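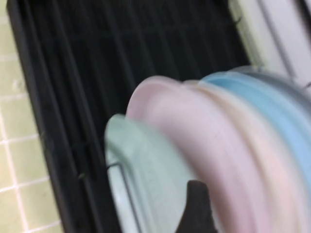
Dish rack on a tile counter - which way do you face the plates?

Kitchen & Laundry > Everyday Stuff
Started by mintplate_dulham, 20/05/2026

mintplate_dulham wrote:
OK so this is a very small problem and I've been thinking about it way too much. We moved into the Dulham place in February and the kitchen has the original tile counters, little yellow-green squares with white grout, and I love them to death. No dishwasher. So the rack lives on the counter full time and it has become kind of a big deal in my day!

I put the pastel plates in the slots face to face, one right behind the other, and they look great but I swear the middle ones stay damp forever. My other half says skip a slot between each plate. If I skip slots I run out of room for bowls. What do you all do?

Also, does anybody keep a rack on tile long term? I'm a little worried about the grout.

grout_and_about wrote:
Skip a slot. Your other half is right, sorry. Air has to get between them or you're just storing water.

On the grout, seal it once a year and wipe under the rack when you think of it. I've had tile for 17 years and the only bad patch I ever got was from a leaky soap bottle.

Bunomton_Bev wrote:
I'm going to disagree about the slots. I pack mine in tight every night and they're dry by breakfast. What matters is how you tip them before they go in. Hold the plate on edge over the sink, give it a count of 3, THEN rack it. Most of the water is gone before it ever gets to the tray.

Love the colors by the way. Are those the Mohammadi ones? My sister had a set that looked a lot like that.

mintplate_dulham wrote:
Good eye, yes, Mohammadi! I got them at the closeout store in Cestow, the whole box for less than one plate costs at the fancy place. They're pretty light and the rim is nice and thick, so they're easy to grab with soapy hands.

I'll try the tipping thing tonight.

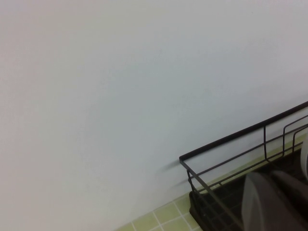

Wall end of the rack, with the tray sitting right on the tile.

I've got it on an angle to the wall because the counter felt cramped with it pushed up flat. No idea if that's good or bad for anything.

grout_and_about wrote:
Angle is fine. Leave a gap so you can get a rag in there. That wall looks good to me too, I don't see any marks on it. What I'd do is get a couple of those thin rubber feet and stick them under the tray so it's up off the tile a hair. Water sneaks under a flat tray and sits.

oldcountersclub wrote:
Rubber feet leave rings on some glazes, so try one in a spot you don't care about first. I use a folded towel under mine and swap it when I do laundry. Cheap, and it's quieter when you set stuff down.

Bunomton_Bev wrote:
A towel under a dish rack is how you get a smelly towel. I said what I said lol

oldcountersclub wrote:
Only if you never wash it, Bev!

two_forks wrote:
Is there some reason you can't just dry them with a dish towel and put them away? It's a handful of plates. Takes a minute.

mintplate_dulham wrote:
Ha, I knew somebody would say it. I hate drying dishes. I grew up drying for a family of seven and I'm done, I did my time.

Anyway, update on the order. I tried big bowls at one end and plates at the other and it was a mess, so I went back to just plates in a row and bowls in a second round. The order I've settled on is green, then pink, then the cream one, then blue, and gray at the very end, 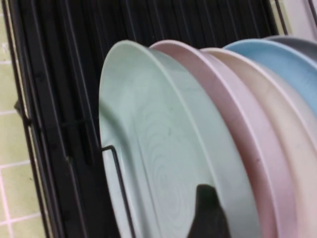
and I know it makes no difference at all to how they dry, but it's the order they go in the cupboard, so I can lift them out as a bunch and be done. I did the tipping trick last night and it does help. The cream one was still a bit damp in the bottom of the rim this morning. So I guess Bev gets most of the point and grout gets the rest?

grout_and_about wrote:
I'll take it. Try skipping just one slot, in the middle of the row. You only lose the one bowl.

Bunomton_Bev wrote:
Tip it longer.

two_forks wrote:
Or a towel.

mintplate_dulham wrote:
Going to try the one empty slot between pink and cream for a week and see. If anybody knows a grout sealer that doesn't stink up a small kitchen, please post it, the window over there is painted shut.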